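Stacking robot did the job, was marked down for it, and kept going back to check

Nollance has pulled the latest release of Savinon, its block-stacking controller, after the software's own referee was found to be failing runs in which the stack was standing there for anyone to see. The fault has appeared only in simulation, so the damage so far comes to a lost weekend and some pride.
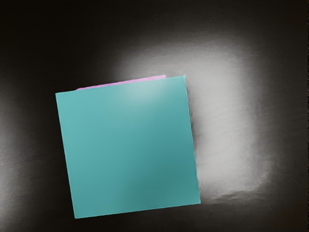 Page last changed: Saturday, 4:40 p.m.

The task is about as humble as robotics gets. Put one cube on another, let go, move off. Savinon was put through 900 simulated runs of it before release, and 117 came back marked as failures. That was well above what the previous version had managed, and the team spent two days tuning the grasp, on the reasonable theory that the arm was dropping things.

It mostly wasn't. When engineer Clotilde Joly finally sat down and replayed the failed runs one by one, only 41 of them involved a cube ending up anywhere it shouldn't. In the others the cubes were stacked and the scoring module had refused to believe it.

"We had been giving the arm physical therapy," Joly said. "It needed a lawyer."
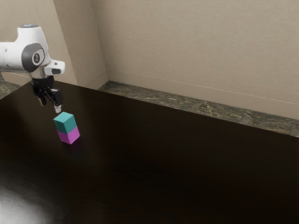
One cube, says the referee

The scoring module, called Flavel, decides whether a stack exists by looking for both cubes in the close-up view. If it finds two colors, one above the other, for 50 consecutive frames, the run passes. The trouble starts when the top cube hides nearly all of the bottom one. Flavel threw out any patch of color below a certain size as noise, and a thin strip of pink beside a large teal square fell below it. With no second cube on the books, there could be no stack.

A neater placement hid more of the lower cube, which means the better the arm did its work, the worse its chances of getting credit for it. A slightly sloppy stack sailed through.

Failing a good run would have been a bookkeeping matter if the verdict had stayed in the books. In this release it was also fed back to the controller. Told that the stack had not been made, Savinon went back over the cubes to try again, found no loose cube to pick up, rose, and waited for a verdict, which was the same one. Some runs repeated this until the clock ran out.
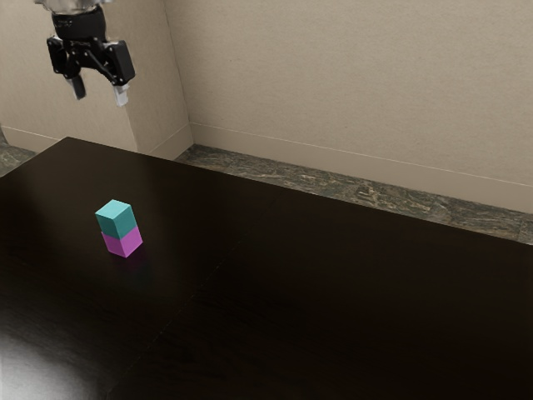
The retry loop is the part that bothers Léonie Vasseur, who handles safety reviews at Nollance. A controller that can't be told it has finished will keep moving, and on a real bench people tend to reach in once they think a job is over. They have good reason to think so when the teal cube is sitting squarely on the pink one and the gripper is hanging open above the table with nothing in it. Vasseur wants the arm held still after a single failed verdict, with a person pressing the button to continue.

"In simulation it's funny," she said. "With someone's hand in there I would stop laughing pretty fast."

The Hoarau test bench, where the release was due to run on hardware in March, has been taken off the schedule until the change is in.
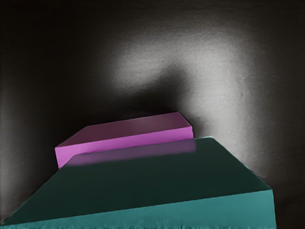
Joly's own fix is shorter. Flavel will now get the cube positions from the simulator as well as the camera view, and a disagreement between the two will stop the run and raise a flag – something the old version had no means of doing, having been written on the assumption that the referee was right.

The 41 real failures are still open. Most of them, according to the release notes, look like grasp problems, and the grasp tuning from last week has been kept.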